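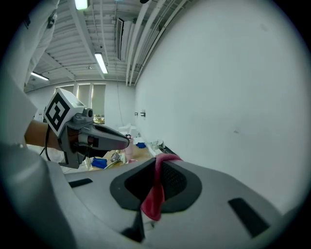

A pink-red cloth and two hand-held grippers.

Read the terms before you apply to Gondonero

By now most of you will have had the Gondonero email, probably more than once. The spring round of its startup program closes on 14th April, and the organizers have been pushing it hard through every mailing list in town, ours included. We ran their notice last issue as we got it. A few readers wrote back asking what we thought of it, so I sat down with the full terms, all of them, including the annex that only opens after you make an account.

The headline offer is $3000 per team, a desk for the summer and a trip to the closing event in August, where three teams get to pitch to investors. The word "investors" shows up all over the landing page. I looked for a list of them and couldn't find one. When I wrote to ask, I was told that names would be shared with finalists "closer to the date." Maybe so. I have been hearing "closer to the date" from programs like this for a long time, and I'd want at least a couple of names before I gave up a summer.

Then there is the money. The $3000 is paid in two parts, the second one only after the team has finished the program and filed a final report. Travel to August's event comes out of the same sum unless you are one of the three. If you are a team of four coming from out of state, do the math on hotel rooms before you get excited.

The clause that bothered me most is in section 9 of the annex. It gives Gondonero a right of first refusal on your next funding round, with no end date that I could find. Iwona Tokarz, who went through an earlier round with her scheduling company Nesura, told me her version of the agreement had the same language and that it came up two years later, when another backer's lawyer spotted it. "It cost us weeks," she said. "They waived it in the end, but we had to chase them for the waiver." She also said the mentoring was decent and that she met her first paying customer in the hallway there. I pass that along because it's only fair.

Gondonero says it had 1689 applications last year. That number is on every banner. What the banner leaves out is how many of those were complete, how many teams were taken, and how many are still trading. I asked for all three. Pádraig Kinsella, who handles their outreach, replied quickly and politely that the figure counts "all registrations on the platform." So opening an account to read the annex, as I did, would seem to make me an applicant. He didn't have the other numbers on hand and promised to send them. They had not come when this issue closed.

Valosetti, the main sponsor, gets its own paragraph in the terms. Teams agree to "consider in good faith" using its hosting for the first year. Ga-eun Ok, who reads contracts for a living and looked this over for us as a favor, thinks the phrase is too soft to hold anybody to much. She was less relaxed about the line that lets the sponsor use team names and logos in advertising without asking each time, and she would strike it. Whether they let you strike anything is another matter - the form has a box to tick and no space for changes.

None of this makes it a bad program. Free desks are free desks, and if you have no customers and no cash, a summer among people in the same spot could do you some good. I would still send three questions in writing before ticking the box: who the investors are, when the first-refusal right ends, and what date the second payment lands. If the answers are vague, treat that as your answer.

For anyone who wants a second pair of eyes, Elvia Maldonado is holding open office hours at the Tierney building this week, second floor, from noon until she runs out of coffee. Bring the annex printed out, as the wifi up there comes and goes.

If the missing numbers from Gondonero turn up, we'll print them in full.

- Helmi Huttunen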